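Demo count, and why I hate the mat

Quick one tonight as I'm back in at half seven and haven't eaten. Notes mostly for me, and for Kenza who keeps asking what I do all day.

So. 413 good demos as of this afternoon. Target is 4000. Yes I can do the division, please don't send it to me.

A good demo, for anyone new here: I drive the arms by hand through the whole task, start to finish, the computer saves the lot (joint angles, camera, gripper open or shut) and the model learns from the pile. A bad demo is one where I drop the cube, or sneeze, or change my mind halfway. I change my mind halfway a lot. Mounir says leave the wobbly ones in, Mylene says bin them. We've been binning the drops and keeping the wobbles, which pleases neither of them.

Task this month is what we call cube and weigh. Pick up the wooden cube, put it on the scale, wait for the number to settle, take it off again, press the green button. That's it. My nan could do it. Two arms though, and the instruction changes which arm starts, so it's really two tasks wearing one coat.

Things that went wrong this week, no order:

The scale goes to sleep. Blue light off, display blank, and you only notice at the end of the run. Lost 113 demos to that before I twigged, because the camera saw a dead display and I was looking at the gripper. Now I tap the platform before every go. Chaimae has written TAP on a sticky note for me. In capitals, underlined twice.

Cables. One sags down just where I want to look. Tried clipping it up, it pulled at the wrist, unclipped it. Normunds wants to reroute the lot in September. Fine. But then is the old data still any use, with the cable hanging somewhere else in every shot? He says the model won't care. I think the model cares about everything, it's worse than a cat.

Placing the cube. I was told to vary the start position and I thought I was. Mylene plotted all my starts and they made a tidy little blob near the same corner. Turns out "random" for me means "where my hand is". So now there's a script that calls out a spot and I do as I'm told. Slower, and a bit humiliating, but the plot looks miles better.

Resets take longer than the demos!! This is the bit I'd tell anyone starting out. Doing the thing, quick. Putting it all back, new spot, check the scale, type the label, start again, not quick. If you're planning a collection then plan for the resets.

And the mat. We swap the mats so the model doesn't learn that tables are always grey. Good idea, I agreed to it, I may even have suggested it. The current one is the Van Gogh one, night sky one side and wheat field the other, and after a few hours of staring at it I see swirls when I shut my eyes.

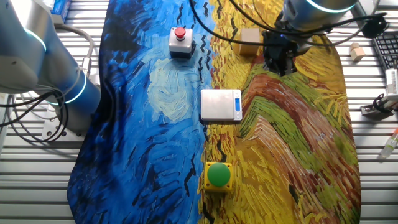
Swapping it is also a faff. Everything has to come off, and it never goes back down quite square, so I've stopped trying to get it square. Mounir reckons crooked is good for the model anyway. Possibly he just can't be bothered either.

First training run on the small set went in last night, under the name Zikico (don't ask, Chaimae picks them). Too early to say much. It reaches for the cube. It goes for the green button with great confidence, sometimes before it has weighed anything, and I wonder if thats me, rushing the end of every demo because I want my tea. Going to go back through the first hundred or so and look at how long I wait at the scale. I suspect the anser is not long enough.

Tomorrow: more starts on the left, fix the label typo (I've been typing "wiegh" for days, the parser took it without a murmur), ask Normunds about the cables again. Right, toast.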